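November, 4:10 pm
Posted by Fletcher Pirihi

Rilen eval unit, dual-arm tabletop cell, notes for Jocelyn and whoever inherits the spreadsheet.

Grino's quote came back with the second arm listed as an "option", as though we might try bussing a table one-handed. Bohdan rang them. It is now a line item, still 849 a month on lease, plus 454 for the spare jaw set. Service plan covers the first 1,000 hours and excludes "liquids", a bold position for a kit sold on clearing dishes.

Set-up took six hours against the brochure's one afternoon. Rail mounting is good -- stiff, easy to shim. The manual's cabling chapter is a single drawing and the word "tidy".

Teach mode is pleasant enough once you stop fighting the elbow. Approach speed near the rim is too brisk for my nerves; halved it.

To do: ask Grino about replacement camera modules. Try clear glassware lying down, which their sales fellow changed the subject on twice. Pao-chu wants the wrench back.

We use cookies to improve your experience. Accept / Manage preferences
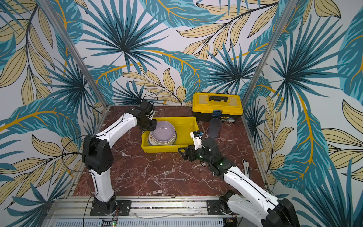

Rilen cell, left gripper over the tray rim, angled at the bowl stack, right one at the tray corner.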